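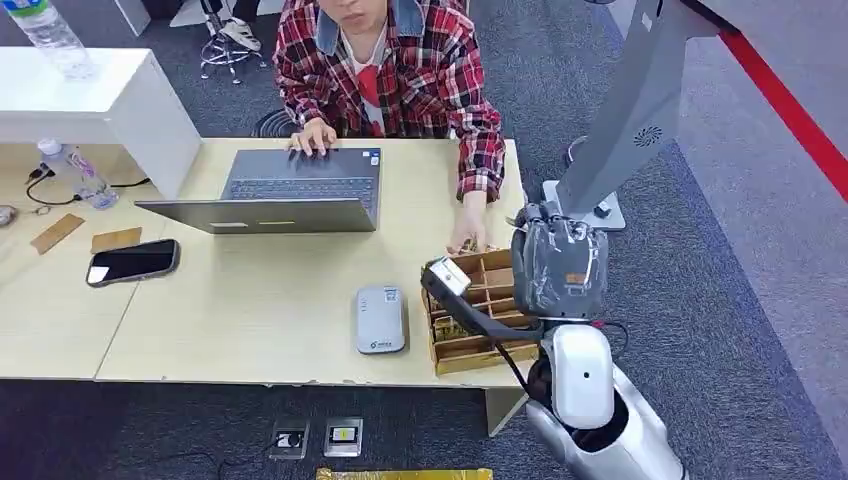 At the desk with the Kermani hand kit, laptop open and the compartment box within reach.

The first thing I did with the Kermani was hand it things from my pockets. I'd been told to start with the blocks in the manual, and I got to them eventually, but the kit almost begs you to try whatever is lying around — receipts, keys, a granola bar, the sleeve my key card came in.

Kermani is the new hand-and-software kit from Brillholm, a small firm with a workshop in Flullinlow. You get the hand, a mounting plate, a wrist camera and a teaching program that runs on an ordinary laptop. It bolts onto an arm you already own. Da-eun Ok, who leads the software side, had me running a first grasp in 19 minutes, and I am slow with cables.

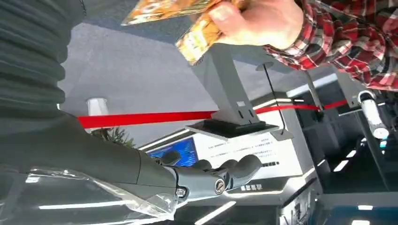
3 min read

What I like best is how little the hand seems to mind odd shapes. Snack wrappers are awful for robots. They crinkle and shift, and they shine in every direction under office lights. My old two-finger gripper either crushed them or let them slide. With the Kermani I logged 65 tries on wrapped snacks over two days and got 53 clean handoffs, and most of the misses came early, before I learned to slow the approach.

The teaching program deserves a lot of the credit. You run the arm through a motion, mark the moment of contact, and then nudge the finger settings with sliders. Melina Politis, who fits these kits for schools near Cancombe, told me her students skip the sliders entirely and just repeat the motion until it takes. I tried it her way and it works fine!

Flat things are the real test, though. A card gives a hand almost nothing to hold, and if the grip is a hair off it spins or bends.
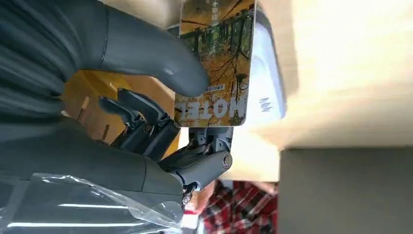
Brillholm's answer is a setting called edge hold, which lowers the closing force and lets one finger settle before the others move. It took me a whole afternoon to trust it. By the end I was passing postcards back and forth like a kid with a new toy, and I only creased one.

I do have complaints. The manual is 119 pages long and the index is useless. The cable clips are too stiff. Changing a fingertip means taking out a screw so small that I lost it twice in the carpet, and Ifeanyi Idahosa at the support desk admitted he keeps a jar of spares. A magnetic tip is planned for February, he says. I'd wait for it if you swap tips a lot.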